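I own too many eyeshadow palettes and I've stopped being sorry about it. My friend Witold Stępień thinks one brown is plenty for any human face (he has told me this over coffee, over lunch and once at a wedding!), but he also owns 4 nearly identical gray sweaters, so I take it lightly.

What I do have opinions on is shape. Give me a slim rectangle every time, with little pans in two rows, all pinkish browns and mauves. You can slide it into a drawer upright like a paperback, and you can hold it in one hand while the other does the work. 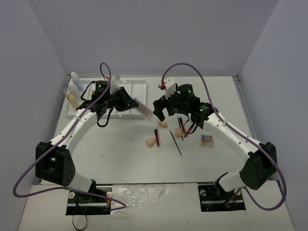 The big square ones with a mirror the size of a dinner plate drive me nuts. I bought one in August, used 2 shades, and it has lived under the sink ever since, because it fits nowhere else. And why the neon green? Who is wearing that to the dentist?

Small pans get a bad rap too. People say you're paying for packaging, and sure, maybe you are. But I've never once finished a large pan of anything, and I'd much rather have six mauves I can barely tell apart than one giant slab I'm sick of by spring. Witold can keep his sweaters.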